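Prosov Low Cabinet: Owner's Guide
Section 4: Fitting and adjusting the doors
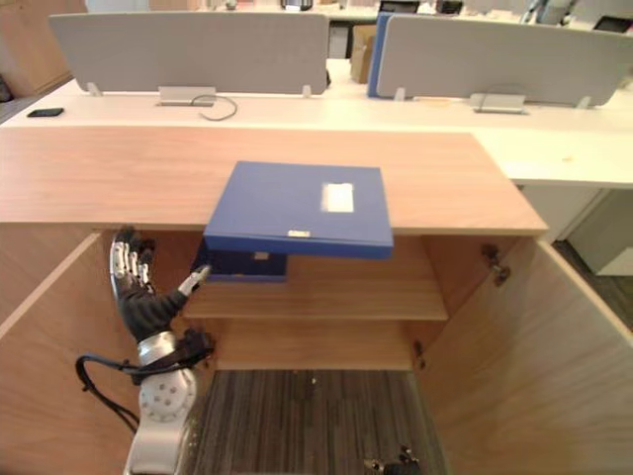

The Prosov with both doors open and a blue document box at the shelf.

By now you should have the carcass standing square, the back panel slid home and the inner shelf resting on its pegs. If the shelf still rocks, please go back to Section 3 and sort that out before you carry on, as a crooked shelf has a habit of making you think the doors are wrong when they are perfectly all right. Hanging the doors is the part of the job that most people dread, and we do understand why, but it is a good deal more forgiving than it looks. Put the kettle on first if you like. The cabinet will wait for you.

What you will need

A medium cross-head screwdriver (a hand one, please, and see the caution below)
Four hinges from bag D
Sixteen short screws from bag D, plus two spares
The two doors, left and right
A folded blanket or an old towel
A pencil and a small spirit level

The doors look the same at first glance. Turn them over and you will find a small L or R pressed into the inside face, near the bottom hinge hole. On cabinets made before the hinge change in March the letter is on the top edge instead, and it can be rather faint, so tilt the door towards a window to find it.

CAUTION: Do not use a powered driver on the hinge screws. They bite into the side panels very quickly, and once a hole has been stripped the hinge will never sit firmly again. If it does happen, do not fill the hole with glue. Ask us for a repair sleeve, part 112, and follow the little sheet that comes with it.

4.1 Fixing the hinges to the doors

1. Lay the blanket on the floor and place the left door on it, inside face up.

2. Press a hinge cup into each of the two round recesses. The arm of the hinge should point out over the long edge of the door. You may need to lean on it a little with the heel of your hand.

3. Put in two screws for each cup and turn them until they are snug. Stop there. There is no prize for an extra half turn.

4. Do the same with the right door.

Note: If a cup will not go all the way in, look for sawdust in the recess. A dry paintbrush will shift it nicely.

4.2 Hanging the doors

This is much easier with a second person to take the weight. If you are on your own, a stack of books under the door does very well, and you can add or take away a magazine until the height is right.

5. Fix the four hinge plates to the inside of the side panels, using the holes 73 mm from the top and bottom. The arrow on each plate points towards the front of the cabinet.

6. Hold the left door fully open and hook the top hinge arm on to its plate. Push the back of the arm until you hear it click.

7. Keep hold of the door and click the bottom hinge into place. Give the door a gentle tug before you let go.

8. Repeat on the right-hand side.

CAUTION: Never let a door hang from one hinge, even for a moment while you reach for something. The arm can bend, and the door may drop on your foot.

4.3 Getting the gap even

Close both doors and stand back a few paces. You will very likely find that one sits a touch higher than the other, or that the gap down the middle is wider at the top. Every one of the cabinets in our own workshop started out like that, so please don't be downhearted.

9. To move a door sideways, turn the front screw on the hinge arm. Clockwise brings the door towards the middle of the cabinet. Work on the top and bottom hinges in turn, a quarter turn each.

10. To raise or lower a door, loosen the two screws on both hinge plates, slide the door to where you want it and tighten them again.

11. To bring a door closer to the cabinet or further away, loosen the rear screw on the arm, slide the arm and tighten.

12. Open and close both doors several times, then check the gap once more. Things do settle a little.

Note: If no amount of turning will cure a slanting gap, the floor is usually to blame. Lay the spirit level along the cabinet top and adjust the feet as described in Section 2, then come back to step 9.

4.4 Clearance and everyday use

The doors swing out well beyond a right angle, so leave at least 145 mm free on either side if you can. In a narrow alcove, fit the clear door stops from bag F. Jinfeng Fang, who drew up the Prosov for us at Wudivwood, also suggests leaving the doors open overnight before you fill the cabinet, to let the smell of new board clear.

Put heavier boxes and files on the floor of the cabinet and lighter ones on the shelf. Slide them in straight and make sure they sit fully behind the front edge, or the doors will catch on them and pull at the hinges. The shelf is rated for 40 kg with the weight spread evenly along it.

Wipe the doors with a soft damp cloth and dry them straight away. Check the hinge screws after the first month and again whenever you move house.

If you are fitting the Ullia handles, turn now to Section 5. For the Shen push catches, go to Section 6 and keep the doors closed while the adhesive pads set.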